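Print this page
E-mail this page
Search course notes... Go

Unit 13. Clear cups on a wood-grain tabletop: marking out and placement

Work surface. The Kaewkla bench exercise uses a rectangular table with a brown wood grain. The working area is outlined in gray tape, set in from the table edge on all sides. Items are placed inside the outline. The tape itself is not a placement position.

Object. One small clear plastic cup, slightly tapered, upright, rim up. A transparent wall takes on the color and grain of whatever lies behind it. The rim is the most reliable visual reference, followed by the base line – the side wall is a poor one.

Grip. Contact should fall below the rim. A thin wall deforms under uneven pressure, and a deformed cup does not return to a round base immediately. Lift vertically, then translate. Sliding is treated as a separate exercise (Davden sheet, item 81).

Lighting. Reflections on the wood can be mistaken for an object edge. Record their position before the first placement.

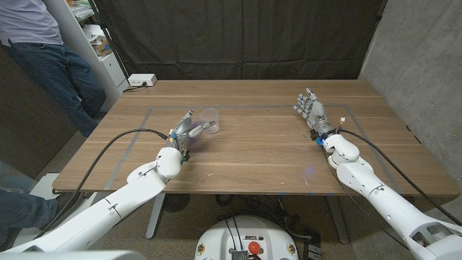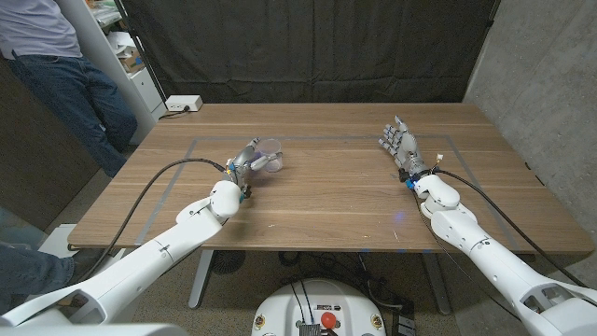 The clear cup and the taped area, first two views.
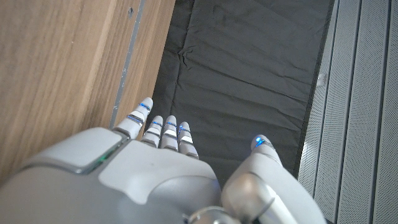 Notes by Kanokwan Nilsuwan | Grinska course series

Recording. Enter each placement in the Zondesar log with cup position, rim orientation and outcome. The January set holds 2,477 entries, of which 2,186 have all three fields complete. Incomplete entries are excluded from the error table but kept in the log.

For Thursday: read the section on base contact and bring a sketch of the taped outline with the long side parallel to the front of the table.

0 comments | 13 shares
E-mail this page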